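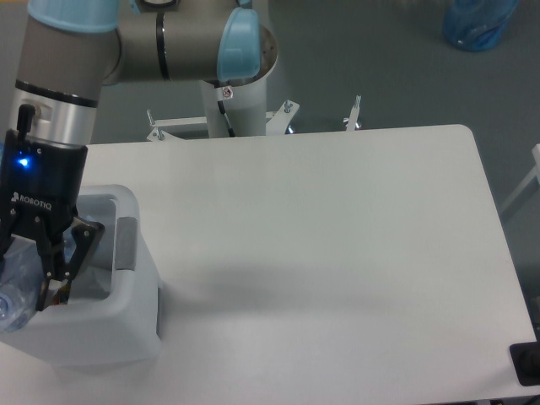

3 min read

News > Press Releases > Wallets

Biltell Wallet Adds Small-Balance Cleanup for Brivgate Network Users

RERMONT — Biltell, the maker of a self-custody crypto wallet, today released a tool that lets users gather small leftover token balances and convert them in a single transaction. The feature, called Alcaraz, is included in the October update for desktop and mobile and works with tokens issued on the Brivgate network.

Small balances, often called dust, are left behind after trades, fee payments and withdrawals. On their own they can cost more to move than they are worth. Alcaraz lists them in one place, shows the network fee before anything is signed, and converts the selected tokens into the user's choice of 2 supported stablecoins.

The tool was tested over the summer by some 1000 wallet holders. Of these, 908 completed at least one cleanup during the test period. Feedback from the group led to a clearer fee screen and an option to hide tokens the wallet does not recognize.

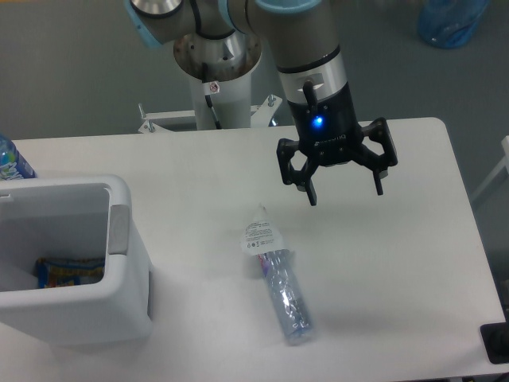
Dust is a housekeeping problem more than a security one, but it makes a wallet harder to read. Old tokens sit in the account list next to the holdings people care about, and many users simply scroll past them. A crushed plastic bottle lying on a table with a bin right there is much the same kind of clutter: it takes up room until someone picks it up. Alcaraz puts that step on the main wallet screen.

Nothing is converted automatically. Users pick each token themselves, and any balance can be marked to keep. Private keys stay on the user's device throughout.
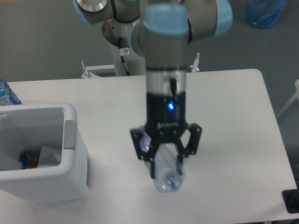

Tokens marked to keep are left out of later cleanups as well, unless the user changes the setting. Biltell charges no fee of its own for the first cleanup. After that a flat service fee applies and is shown next to the network fee before signing.

Support for hardware wallets is planned for a later update. The current version is available now through the wallet's built-in updater.

About Biltell
Biltell develops wallet software for individuals and small businesses. The company is based in Rermont.

Shares: 17 | Comments: 3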